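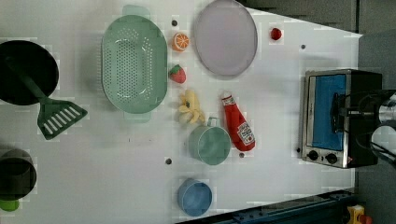

Play kitchen set on the white table, Room 2. Colander, pans, plate, toy food.

HEDLOW PLAY CENTER
Toy and equipment check, play kitchen
Date: 2020-12-22
Checked by: Folasade Idahosa
Last full check: September
Key: OK / Watch / Fix / Out (out = pulled from use until sorted)

TABLE AND FLOOR

Tabletop clean, no sticky patches - OK. Wiped before I started, wiped again after.
Table edges and corners - Watch. One corner feels rough on the underside. Not sharp. Run a hand along it before opening.
Table steady when leaned on - OK
Peg at top of table tight - OK. Small dark one. Tried to turn it with fingers, no movement.
Floor under and beside table, trip hazards - OK. Gray floor hides dropped bits so get down and look, dont just glance.

PANS AND UTENSILS

Frying pan, handle tight - OK
Frying pan, cooking surface - OK. Fine scratches, nothing flaking.
Dark gray pot, rim smooth - OK
Green spatula, slots - OK. Checked each slot for splits, that's where the old Clegg one went.
Spatula, long handle - Watch. Has a bit of bend to it. Long enough to poke a face, keep it with the pan and off the floor.

COLANDER, DISHES, MUG

Mint colander, holes - Fix. Dried play dough in a few. Soak and brush, then back out.
Colander, both handles - OK. No cracks at the join.
Lavender plate - OK
Light blue bowl - OK. Tiny chip would show up on the rim, none found.
Teal mug, handle - OK. Pulled hard. No wobble.
Mug and bowl, inside - OK after wash. Mug had a tide line in it from water play. These two need to go through the wash every night, not just Fridays, please.

TOY FOOD

Small parts tester used on everything in this section.

Orange slice - OK. Too big for tester.
Strawberry, leafy cap - Watch. Cap holds but I can get a nail under it. If it lifts any more it's Out. Do not glue.
Banana bunch - OK. Tugged each finger, no tears, no bite marks this time.
Tomato - OK. Doesn't go in the tester but it's the smallest round one so keep it away from the under 3s corner.
Ketchup bottle, white cap - OK. Does not come off, tried twice.
Ketchup bottle, label - Watch. Corner starting to lift. Red lettering still readable. Trim or press down, check weekly.

CLEANING AND STORAGE

Hard items washed in warm soapy water, rinsed, air dried - Done, except colander
Drying time - 30 min min on the rack. Longer if the bowls are stacked, so dont stack them.
Storage bin lid and hinge - Fix. Drimmont bin, left hinge pin working out. Using it without the lid for now, lid is behind the office door.
Spare parts bag labelled - OK

ACTIONS

1. Colander soak - me, today
2. Hinge pin - ordered from Graltilgate, no ship date yet
3. Strawberry cap - whoever opens, look at it every morning and initial the sheet
4. Table corner - light sand when room is empty over the break
5. Ketchup label - me

Comments: Good condition over all for a set that gets used this much. Ran out of time for the dress-up rack and the book corner, 45 min wasn't enough for all three. Doing those next visit. Old check sheets are in the blue folder, pls stop taking the pen off it.

Signed: F. Idahosa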